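Cleaning a white freestanding tub with black fittings – what is safe to use?

Posted in Bathrooms and Laundry
8 Aug 2026

Gifty Mahama

We moved into a place in December that has a white freestanding tub with a tall black faucet and a separate hand sprayer. I have never owned one of these before. My old tub was enameled steel and I scrubbed it with powder cleanser for years with no trouble.

The landlord says this one is acrylic and that I should not use powder on it. Fine, but now there is a dull ring at the water line that dish soap only partly removes. The black faucet also has chalky spots where water dries on it. I tried Primell bathroom spray on one small spot and it left a streak, so I stopped.

What I want to know:

What takes the ring off without scratching the tub?
Is vinegar all right on a black finish?
How do you clean the outside and the floor behind it? Ours has a gap of four inches at the back and I can't get a mop in.

I have a sponge, a stack of old towels and a bottle of Festov cream cleaner that I haven't opened. We have hard water, if that matters.

3 replies

Mohammed-Awal Amissah

I have cleaned tubs like this for a living for 21 years, mostly in rental apartments. Acrylic is easy to keep up as long as you stay away from anything gritty.

For the ring, run a few inches of warm water, add a squirt of dish soap and leave it for 20 minutes. Drain it, then go around the line with a soft sponge and a paste of baking soda and water. Use light pressure and small circles. Baking soda is mild but it is still a powder, so don't lean on it, and try it near the drain first. Rinse it all off with the sprayer. If the ring is still there, do it again the next day. An old ring can take three or four rounds.

Keep the sponge and a towel within reach on the rim while you work. You will be leaning over the side a lot and it saves getting up.
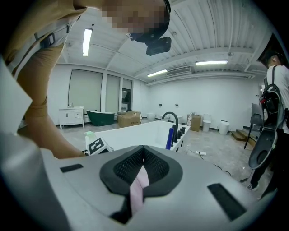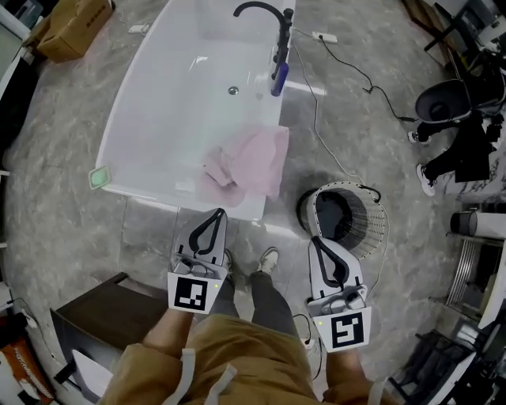

Check the label on the Festov before you open it. Some cream cleaners have a fine grit in them. If the label doesn't say it is safe for acrylic, keep it for the kitchen sink.

No vinegar on the black parts. People do it and get away with it for a while, then the finish goes cloudy around the base of the spout. Wipe with a damp cloth and a drop of dish soap, rinse, and dry right away. Drying is what stops the spots. For the chalky ones you have now, lay a warm wet cloth over them for ten minutes and rub with your thumb through the cloth. Don't use a scraper.

For the gap, wrap a damp towel around a yardstick, put a rubber band on each end and slide it along the floor. Start at the far end and pull toward you. The outside of the tub only needs soapy water. Start at the top so the drips run down onto the part you haven't washed yet.

One more thing – before you splash water around, move any cords or power strips off the bathroom floor. I see them left down in a lot of homes.

Alhassan

Magic eraser. Took the ring off mine in one go.

Mohammed-Awal Amissah

Replying to Alhassan: it does work, but it is a very fine abrasive and it takes a little of the shine with it every time. Once a year on a bad spot is all right. I would not make it the regular method.

Gifty Mahama

Thanks. I did the soak and the baking soda twice and nearly 100 percent of the ring is gone. There is a bit left by the overflow, which I will go over again this week. The warm cloth worked on the spout but not on the sprayer holder, where the spots are thicker.

The yardstick got out a lot of dust and one hair clip. The Festov label says "not for plastic surfaces," so it went under the kitchen sink.

Does anyone know if the Fustau polish they sell for acrylic tubs is worth buying, or is it just car wax in a smaller bottle?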